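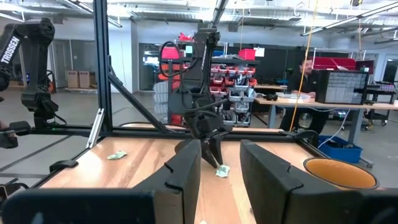 Wouldn't it be quicker to just program the thing, a reader asked under my last lot of photos, and did I ever get sick of doing the same little move over and over? Fair question! The answer to the second bit is yes, usually right before lunch.

Quicker, though, I'm not so sure. I could write code for one scrap in one spot, and then someone bumps the table and I'm back at the keyboard. Showing it by hand suits me better. You drive the arms through the job, the computer records what the joints did and what the wrist cameras saw, and you do it again with everything shuffled about a bit. We call the project Nekum (long story, involves a bad label printer) and the goal for June is 1,000 good runs on small flat things and see-through things, which are both a pain in the neck.

My first 50 were rubbish. I drove like I was parking a ute in the dark, all stops and little corrections, and a robot learning from that picks up the dithering too. So I binned the lot and practised for 2 days before hitting record again. Much smoother now – still not pretty.

The colour of things matters more than I'd expected. A mustard-yellow cup on pale wood is dead easy to find through the wrist camera. Clear plastic with daylight coming in behind it, not so much, and I do a fair bit of squinting.
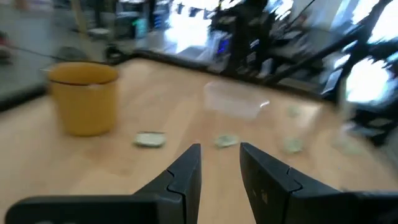 And when I squint I slow down, so those runs come out longer than the rest. I've stopped fighting it. If I rush the approach I clip something, and then the whole go gets tagged as a dud in Landix, our logging program, which has a very judgemental shade of red for that.

Next up is handing things from one arm to the other. I've tried it 4 times and dropped it every time, but my left hand is getting the idea! More photos once there's a run I'm not embarrassed by.

Posted Saturday, May 20, 2023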